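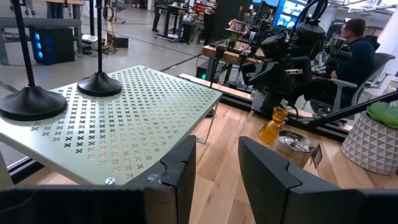 浅绿色冲孔金属桌，旁边木桌面上是琥珀色玻璃瓶、带盖的银色圆罐和一小盆绿植

Fukolari 家居小物店 招陈列与理货伙伴（兼职，四月到岗）

岗位：陈列与理货
人数：两名
地点：Gál 创意园一层，店面和后面的陈列间相通
时薪：85 元，按月结
班次：每班四小时，每周至少三班，早班从上午九点半开始，晚班到晚上八点半

我们店卖的东西都不大。烛台、花瓶、香薰蜡烛、铁罐、小花盆、托盘、挂饰、贺卡，还有一整面墙的干花。最大的一件货是落地灯，最小的大概是铜图钉。东西小，就特别吃陈列，同一只玻璃瓶，放在角落里半年没人问，挪到窗边垫高一点，当天就有人拿起来对着光看。我们这群人很迷这件事，真的会为了一只瓶子往左还是往右聊上半天，也特别希望找到同样会上瘾的人！

四月店里要整体换季，冬天的深色调撤下来，换成玻璃、浅木色和绿植。Elunano 的彩色玻璃系列会占掉中间那张长桌，Felov 的香薰蜡烛和罐装茶蜡放在它旁边，绿植穿插着摆。活儿挺多，所以想在换季之前就有两位新伙伴进来，一起把这一轮做完，之后继续留在店里做日常陈列。

你每天会做的事

到店先走一圈，看昨天哪些东西被客人拿乱了。玻璃件要擦，用无绒布，杯口和底边的纹路里最容易积灰，要用小软刷慢慢带出来。金属罐用干布擦，一定不要喷清洁剂，会留水印，对着灯一照全看得见。木桌面每天擦一次，有蜡滴先用卡片轻轻推掉，剩下的油印告诉当班的人，我们有专门的木蜡油。

然后是补货和对价签。价签是我们自己写的小纸卡，有的靠在货品旁边，有的用细绳挂着。每张都要和系统对一遍，标错价是店里最常见的客诉，对的时候请念出声来，这个办法土，但是管用。

每两周换一次主桌。主题一般由 Ningsih Tambunan 定，她给一个方向和几样必须出现的货，剩下怎么摆由你来。比如上次的方向是“下午四点的窗台”，必须有琥珀色的东西、一样活的绿植、一样会反光的金属，别的随便。摆完大家一起看，改两轮，拍照存档，贴上底图。底图很要紧，客人挪动之后别人得靠它复原。

剩下的时间是拆箱、质检、打包。玻璃件到货要逐件看有没有气泡和崩口，有问题的单独放蓝筐，写上货号和毛病，先别退，等 Ming-te Siu 看过。他管进货，人很好说话，但是标签写得潦草他会拿回来请你重写一遍。

关于主桌，多说几句

面试的时候很多人问我们到底喜欢什么样的摆法。其实没有标准答案，不过有几样东西我们老是绕回去。

一是高低。桌上东西都差不多高，看起来就像在排队。高的不用多，一两件就够，一根细杆的支架、一只瓶颈长一点的瓶子都可以。

二是材质挨着放。玻璃放在木头上，金属罐贴着玻璃，带棱面的花盆旁边放个光溜溜的圆罐，这些搭配我们怎么看都看不腻。冲孔的金属桌面也很好玩，孔眼会把下面的浅色透上来，放深色底座特别清楚，放小件就有点乱，大家可以自己试试看。

三是光。彩色玻璃吃背景，后面是白墙还是深色的东西，颜色差很多。摆之前蹲下来从客人坐着的高度看一次，再站起来看一次。抛光的罐子会把周围全部映进去，衣服颜色太鲜艳，你会在罐子上看到一个拉长的自己，所以店里穿素色，黑、灰、藏青、米白都行。

四是留空。新来的伙伴几乎都会摆得太满，我们自己也一样，看到喜欢的就想往上加。换主桌的时候会专门留一步，每个人从桌上拿走一件，拿完再看。

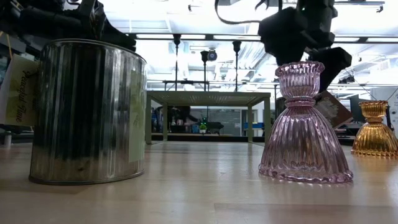 抛光金属罐、粉色与琥珀色的玻璃烛台；左侧纸签上写着“Peaceful Time”

像这种上下都收成杯形和裙摆形的烛台，我们会请大家多练几次怎么拿：一只手托住底座，另一只手扶着腰，不要捏着杯口提起来。底边是波浪形的，放下去的时候先让一侧轻轻碰到桌面，再放平，声音会小很多。金属罐口有卷边，空罐摆着很容易被袖子带倒，重心低的东西可以放外侧，轻的往里收。

我们想找的人

喜欢东西，愿意看东西。学什么专业都没关系，现在的伙伴里有学园艺的、学会计的，还有一位以前在面包店做橱窗。

手稳，有耐心。一箱玻璃要拆很久，最后一只和第一只要一样小心。

能搬 8 公斤左右的箱子，再重的有推车，也可以叫人一起抬。

愿意说出自己的看法。觉得某张桌子不好看请直接讲，讲的时候顺手动一下给我们看更好。

每周能固定三班，能连续做满三个月。换季那两周希望可以多来一班，时间提前商量。

会一点手写字是加分项，价签需要人写，中文英文都要。写得圆、写得瘦都行，清楚就好。会养多肉的人我们也非常欢迎，店里的绿植现在活得全靠运气。

经验不作要求。第一周有人全程带，头三班只做擦拭和对价签，第四班开始一起动主桌。

你会得到的

时薪 85 元，换季期间晚班另有餐补。入职当天领围裙和一双棉手套，手套洗坏了再领。员工买店里正价商品八五折，样品和轻微瑕疵品每个月底会摆一桌，大家自己挑，先到先得（上个月为了一只有小气泡的花瓶，两个人猜拳猜了五局）。

每季度去一次 Elunano 的玻璃工坊，看吹制和压模，来回车费店里出，当天照常计工时。看过热玻璃从模子里出来，回来摆货的手势都会不一样，强烈推荐！

做满三个月以后，可以申请独立负责一张桌子，从主题到选货到价签都归你，旁边会放一张写你名字的小卡片。

怎么报名

请发邮件到店里，标题写“陈列＋姓名”，正文里说三件事：你每周哪几个时段能来；四月什么时候可以开始；最近让你停下来多看了一眼的一样小东西，是什么，为什么。最后这一题请随便写，写两句可以，写一页也可以，我们读得很认真。

附件请放一张照片，拍你自己摆的东西。家里的书架一角、窗台、餐桌、宿舍的床头都行，手机拍就好，不用修图。东西不必值钱，我们收到过超过 20 张窗台，其中一张只有一个牙刷杯和一颗柠檬，那位伙伴现在已经在店里做了一年。

简历可以附，也可以不附。

收到邮件以后，9 天之内会回复，不合适也会回。合适的话请你来店里试摆一次，时长一小时，按正式时薪付。我们会给你一张空桌和一筐货，你从里面挑，想用几件用几件，摆完聊一聊为什么这样放。Ningsih 和 Ming-te 都会在，他们会问问题，问题多说明他们感兴趣，别紧张。

试摆那天请穿方便蹲下的裤子，指甲剪短，手上的戒指和手链先取下来。长头发扎起来。包和外套可以放在柜台后面。

几个常有人问的

可以只做换季那两周吗？这次主要找能长期来的，不过如果你时间实在短又特别想参加，邮件里写明，人手不够的时候我们会联系你。

打碎东西要赔吗？正常工作里打碎的不用赔。先别用手捡，叫人拿厚手套和硬纸板过来，地上扫两遍，再用湿纸巾按一遍。然后在本子上记一下货号。

需要做销售吗？客人问到你面前请回答，价格、产地、怎么清洗，培训时都会讲。收银和推介有别的伙伴负责。

可以坐着做事吗？写价签、质检、打包都有桌椅，陈列的时候大部分时间要站着或者蹲着。

左撇子可以吗？当然可以，右手的人总把把手朝一个方向放，很需要有人来打破一下。

从 Gál 创意园正门进来左转，走到底，门口有一排花盆的就是。路过想先进来看看再决定也欢迎，跟柜台说一声是来看陈列岗位的，谁有空谁带你转一圈。

Fukolari 陈列组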